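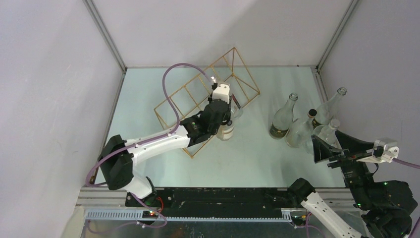

Put the money into the grippers and the cables first, Philomena Ó Dálaigh says, and let the arms wait for the next budget. Rommel Manalastas does not fully agree with her. He makes the equipment plan at Prengate, in Lockyer, and it was this plan I wanted to discuss when I visited him on a warm afternoon in August.

"I understand the argument," he told me. "The arm is the big line in the quotation, so everybody looks at the arm. But if I buy one arm now and the second arm next year, I pay two times for installation and two times for the safety inspection. I prefer to pay it once."

Prengate prepares mixed glass bottles for gift shops and small producers. The plan of Mr. Manalastas covers a cell with two arms that handle bottles and a wire rack. He began to write it in March, and he says the first version was only one page.

"One page, and the total was wrong," he said. "I had the arms, the controllers and the table. I did not have the rail, the cable trays, the spare fingers for the grippers, or the days of the electrician. My director asked me if this was everything, and I said yes. It was a very uncomfortable meeting two weeks later."

The corrected version has a separate sheet for what he calls the small things. On the day of my visit the total at the bottom of that sheet was $1,674, and he expects it to grow. Cables are the item which surprised him most. The ones delivered with the grippers were too short for the way his team wanted to guide them along the arm, and the longer ones had to be ordered from Kevavum with a long delivery time.

I asked if he could not simply start with the short ones.

"We could start, yes. But then you teach all your positions with the short cable, and when the long one arrives you must check every position again. So I count those hours also. Hours are equipment, in my opinion. My director does not like this sentence."

He also keeps a line for broken glass. For the trial period he has asked for 100 bottles which nobody intends to sell, in different heights and with different necks, and he wrote them in the plan as a consumable, next to gloves and cleaning cloths. The accounting office wanted to move them to packaging material. The discussion took five e-mails and he won it. 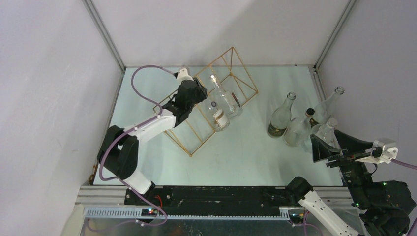 Ask first what the rack costs, Shayne Tomoana wrote to me after reading an early draft of this interview, then ask how many racks they will need when the customer changes the bottle. I brought the question to Mr. Manalastas by telephone.

"It is a good question and I don't have a good answer," he said. "A wire rack is cheap. I can buy a new one from the money in my pocket. The expensive part is the work to teach the arms a new shape. If the rods are in another place, the fingers must come from another angle. For this reason I put in the plan five rack changes in the first year, each one with two days of work. Maybe it will be less."

The offers were another difficulty. He received one from Graller and one from Kevavum, and it was not possible to lay them side by side. Graller included training but no spare parts. Kevavum included spare parts and gave training as a daily rate, with travel on top. Mr. Manalastas made his own table and wrote every line again in his own words, and he sent this table back to both companies and asked them to fill it in. Graller did it the same day. Kevavum needed three weeks and one reminder.

Did he choose the faster one?

"No, no. I choose on the service contract. When an arm stops, I want to know who comes, on which day, and who pays the hotel. In the Graller contract this was not clear to me, and I asked two times."

The service contract is now the longest chapter of the plan. It runs for five years, with a price which is fixed for the first two. He tried to fix it for all of them and did not succeed. He would have liked also the right to change the grippers for another brand without losing the warranty on the arms, and this point was still open when we spoke.

Before I left, I wanted to know what he would tell a company of the same size which begins with such a plan now. He thought for some time.

"Take the person who will clean the cell and show her the drawing," he said. "Ours looked at it and asked how she will reach the floor behind the rack. We moved the table 20 centimeters. On paper it costs nothing. After the installation it costs a full day, and the electrician comes again."

The order for the arms must be signed before the end of the quarter. The small things are already on order, except the long cables, for which he waits for a new date.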